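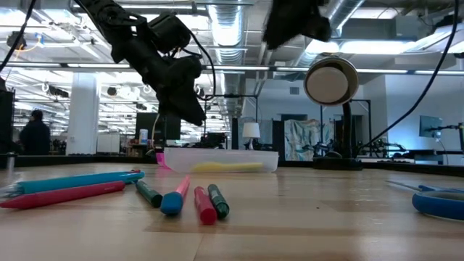

**Stona Arts Centre | Learning and Families Team**

2 Oct 2024

# Free Saturday art club to open at Stona in January

Families in Stona will be able to draw, print and paint together every Saturday morning from January, when the arts centre opens its first free club for children aged five to 11 and the grown-ups who bring them.

The club, called Oh, follows a summer trial in the Vanora Room that drew 87 children over nine sessions. Places for the last two went within a day of booking opening, and more than 52 families have already asked to hear about the new dates.

Each term will have its own theme, starting with maps. Children will draw their route to school, make up islands and work together on a huge street plan of the town, which will hang in the café until Easter – wobbly roundabouts and all!

"I loved the summer sessions," said Soon-im Baek, who leads the Learning and Families Team. "We had dads lying on the floor colouring in the sea, and a grandmother who hadn't picked up a crayon since school and stayed until we locked up. I can't wait to get going again."

Printmaker Deok-su Yoon will run the first term. "Bring old clothes and any maps you don't need," he said. "Bus maps are brilliant."

All materials are provided. Sessions run from 10am to 11.30am and there is step-free access from the car park. Booking opens in November at the front desk.

**Press enquiries:** Learning and Families Team, Stona Arts Centre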